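Rolum Hand Grippers: Hands-On at the Spring Open Day

Rating: 4 out of 5

I'd been wanting to get my hands on a pair of these since last May, so when my friend Kalkidan Araya told me the Hullenura workshop was doing an open day and letting people try the Rolum grippers, I cleared my Monday and drove over. Two hours each way, and I'd do it again!

If you haven't run into them, these are grippers you hold yourself, one in each hand, and you do a chore with them so the robot people can record how it's done. You squeeze, the jaws close. I figured I'd have it down in a minute (I've used barbecue tongs my whole life) and wow, no. My first try at picking up a dish towel I just pushed it around the table like a hockey puck.

Reinhold Kuhlmann was running the demo and he was very patient with me. His advice was to come down flat, press a little, and only then squeeze. That fixed most of it. By my fifth or sixth towel I was getting a fold that looked like a fold, though my corners never did line up.

What I liked: the squeeze is light. I was on them for 20 minutes and my hands felt fine, which surprised me because I have cranky thumbs. The jaws hold thin cotton well and they don't leave marks on it. And they're quick to learn once you quit fighting them. A kid in line after me was better than I was almost immediately, which, fine.

What I didn't like: the cables. There's one trailing off each gripper and you feel it every time you reach across yourself. I got the right one hooked on my sleeve twice. Thaís Vasconcelos, who had the station before lunch, told me to keep my elbows out, and it helped some, but I'd pay extra for a cordless version tomorrow.
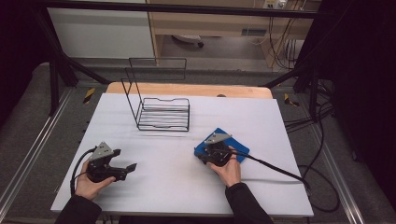 The other thing I kept bumping into was my own wrists. You can't twist the way you do with bare fingers, so tucking an edge under means setting everything down and coming at it from the other side. Cloth is forgiving about that. I'd be more nervous with a plate.

Price is where I wobble. They quoted me 4,000 for the pair, or 3,000 if you take last year's version, and I couldn't feel much difference between the two. For a school lab I'd go with the older ones and spend the change on a decent table. If all you want is a fun afternoon, go to the next open day, wear short sleeves and get there before ten, the line was out the door by eleven.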